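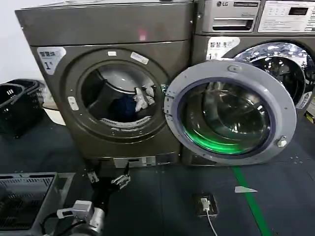
Unit 3: Wildfire Policy and the Use of Scientific Advice

3.1 Scope

The unit covers how governments obtain scientific advice on wildfire, how that advice enters a decision, and where the two commonly part. It assumes the reading from Unit 2 on fuel, weather and slope. The physics of fire spread is not repeated.

Most of the material is drawn from the Gastthorpe case pack. Page references are to the pack unless stated otherwise.

3.2 Terms

Hazard: the chance that a fire of a given size will occur in a given place over a given period.

Exposure: the people, buildings and land that such a fire could reach.

Fuel load: the mass of burnable material per unit of ground, usually given as dry weight.

Attribution: the estimation of how far a change in climate has altered the likelihood or strength of an event. An attribution result is a statement about probability. It does not identify what lit the fire.

Students often confuse ignition with attribution. A heath fire started by a dropped match can still have been made more likely to spread by a long dry spell, and the dry spell can be studied separately. Answers that treat the two as rival explanations will lose marks.

3.3 Two accounts of the same fire

Public argument after a large fire tends to settle into two accounts. The first holds that the land was badly managed: too much dead growth, too few firebreaks, too little controlled burning. The second holds that higher temperatures and drier air have lengthened the season in which fires spread easily.

The accounts are compatible. Fuel load and fuel moisture both enter the standard spread models, and a change in either alters the result. They differ mainly in who is expected to act. Land management falls to the owner, the district or the forestry body. Emissions policy falls to national government and takes decades to show an effect. An official who stresses one account is often also making a claim about who should pay.

3.4 Case: Gastthorpe Heath

The heath covers 1132 hectares, divided into 144 management blocks. Before the fire the district held two documents. The Trekus survey recorded fuel load by block and recommended clearance in the northern blocks. The Ballesus assessment dealt with summer rainfall and humidity and recommended a longer fire-watch period, starting in April.

The district adopted the survey in full and noted the assessment without action. Minutes of the meeting (pack, p. 10) show that members asked whether the projections were certain. The officer replied that they were given as ranges. No member asked what the ranges were.

Points to note:

- The survey gave costs per block. The assessment gave none.
- The survey used measurements already taken, whereas the assessment used model output.
- Both documents stated their uncertainty. Only one was questioned on it.

3.5 Forms of dismissal

The Van Loon scheme sorts official responses to unwelcome advice into four types.

(a) Denial of the finding. The official states that the finding is wrong or that the trend will reverse.

(b) Appeal to doubt. The official states that experts do not agree, or do not know.

(c) Substitution. The official accepts the finding but moves to a different cause.

(d) Deferral. The official accepts the finding and asks for further work before acting.

Types (b) and (d) can be legitimate. The test is whether the speaker says what evidence would settle the matter. The Gastthorpe minutes are usually coded as (b) followed by (d), though a case can be made for (c), given the weight placed on clearance.

3.6 Reading and preparation

Read pack pp. 4 to 19 before the seminar. Bring a one-page note coding each of the three press statements in Appendix B under the Van Loon scheme, with the line numbers relied on. Where a statement fits two types, give both and state which is the stronger.

Appendix B, statement 2 has a misprint in line 6: "wetter" should read "drier".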